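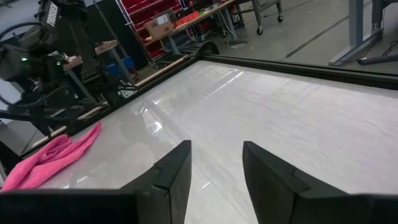 Unit 7: Folding a Cleaning Cloth

In this unit we practice with one soft cloth on a smooth white surface. The work is small, but in the Triscombe laundry course many students lose points here. Please read these notes before the practice hour.

1. Open the cloth completely. A crumpled cloth hides its corners, so look for them first.
2. Smooth it with the flat hand, from the middle to the sides. Do not pull – a fuzzy cloth stretches easily.
3. Bring one side over to the other and match the corners.
4. Turn the cloth and fold once more. Press lightly on the fold.

A pink cloth on a white table is good for learning, as the edges are easy to see. When it bunches up in the middle, open it again and start from step 1.

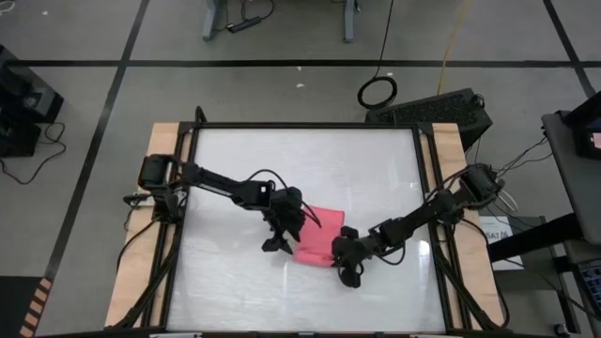

Question from the last group: must we iron the cloth before folding?

Ironing is not needed. Microfiber can be damaged by a hot iron, and smoothing by hand is enough for this unit.

For the next unit, bring the Vieira worksheet and read page 355 in the course reader.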